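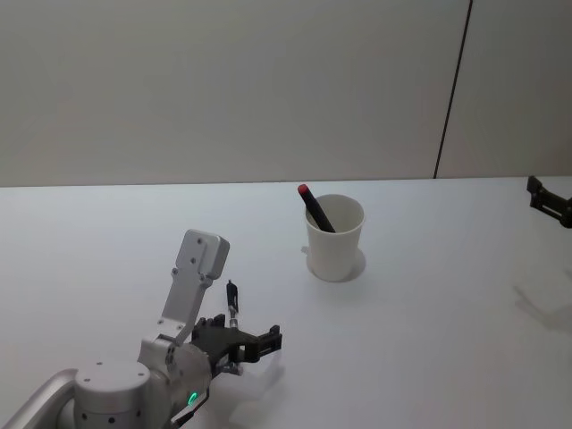

Tomdale Tea Mornings — your questions

I get asked the same things most weeks, so I've put my answers in one place. If yours isn't on the list, drop me a line and I'll add it.

When are you open?

Every Saturday from ten until 12, all year apart from August. I'm usually in by half nine filling the urn, and you're welcome to come and keep me company (bring gloves in winter, the hall takes ages to warm up).

Do I have to book?

No, just turn up. The only exception is groups of five or more. Let me know by Thursday night and I'll push some tables together.

What does it cost?

Tea or coffee is 80p and refills are free. Cake is £1.50 a slice, whatever the cake. I did try charging more for the coffee and walnut once and I won't be doing that again!

What tea do you use?

Groltier breakfast blend, strong and a bit malty. I've tried cheaper ones and they go grey if you leave the bag in. There's decaf, peppermint and a lemon and ginger that's mostly ginger.
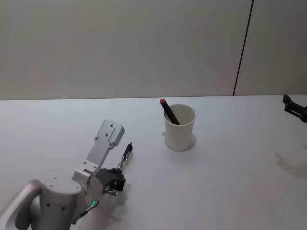
Can I bring my own mug?

Please do. It saves on washing up, and I'll knock 10p off. Travel mugs are fine as long as they fit under the urn tap — the tall Drillo ones don't, so I fill those from a jug.

Is there milk that isn't milk?

Oat and soya, always. Almond if the shop had it.

How do I get there?

The 41 bus stops right outside. If you're driving, use the Tawfik Road car park, which is free until one. Don't park on the verge, the neighbours have been very patient with us.
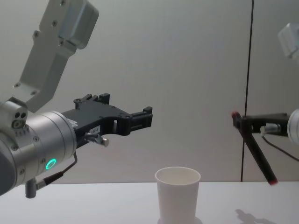
Are children and dogs allowed?

Yes to both. There's a box of toys in the corner and a water bowl by the door. Dogs on leads, please, as the cake table is low.

Where does the money go?

Towards the hall roof. We made £272 in May, our best month so far, and most of that was scones.

Can I bake something?

Oh, yes please. Label it with the ingredients and leave it on the hatch before ten. I'll wash your tin and have it ready to take home.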